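Teemu Oksanen
2020-02-28

Notes on drying and storing onion sets, for those who asked after the Emside seed swap. Thread.

1/ Most losses in storage are neck rot. The neck has to be fully dry before the bulbs go anywhere dark. If it still slides between finger and thumb, it needs more time.

2/ Cure in moving air. A still shed at a high temperature does worse than a cool porch with a breeze. I ran both with the same variety, and the porch lot kept 9 weeks longer.

3/ Trim roots after curing. Fresh cuts let in mold. Leave 2 inches of top on anything you aren't braiding.

4/ Layer depth matters more than the container. I stop at 4 inches. Past that the bottom layer sweats and you find it by smell.

5/ Solid-sided boxes are fine for moving bulbs and poor for keeping them. Slotted sides, mesh bags and open trays all work.
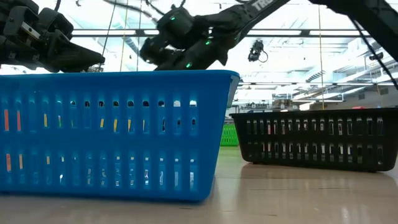
6/ Humidity: 65 to 70 percent. Below that they shrivel, above it they root. A cheap hygrometer is good enough if you check it against a salt test first.

7/ Keep potatoes in another room. They give off moisture and the onions take it up.

8/ Baranauskienė's old leaflet says to turn the bulbs weekly. I tried it in May with the leftovers and saw more bruising. I now leave them alone and pull the soft ones.

9/ Sets for planting follow different rules. Separate thread when the Uria trays are sorted.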